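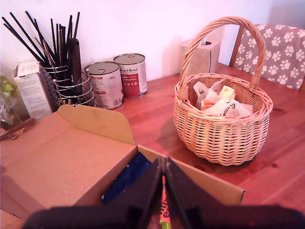
The gripper over the open box, with a slim wrapped item at the fingers.

Clearing a jammed grip on the Rividetti table arm

Slim items cause most of the jams we see on this gripper. The fingers close into a V, and a narrow tube or stick can slide down into the point of the V and wedge there. The controller reads a closed grip, the open command does nothing, and after a short wait the arm stops with fault 7.

Do not pull the item out while the motor is live. The fingers can spring open when the load comes off and will catch a hand against the side of the box.

To clear the jam:

1. Press the stop button on the base. Wait until the status light goes out.
2. Switch off at the wall. Leave it off for 2 minutes so the drive can discharge.
3. Support the arm from underneath with one hand. The brake holds it, but an old brake can slip.
4. Turn the release screw on the back of the gripper anticlockwise until the fingers go slack.
5. Lift the item out lengthways. If the wrapper has torn, check for scraps between the finger and its pad.
6. Tighten the release screw again. Switch on and run the homing routine from the Plarside menu.

If homing stops part way, one finger has probably skipped a tooth. Repeat steps 1 to 4, push both fingers fully apart by hand and try again.

Stopping it happening again

The grip force is set to 3000 at the factory, which suits tins and full cartons. For anything slim or soft, open Settings, then Grip, and bring it down to 1000. Save the change under a new profile name or it will be lost at the next restart.

Fold box flaps right back before a run. A flap standing up can push a finger sideways and close the gap early.

If fault 7 comes back with nothing in the fingers, the position sensor needs replacing. Take the arm out of use until the new part is fitted.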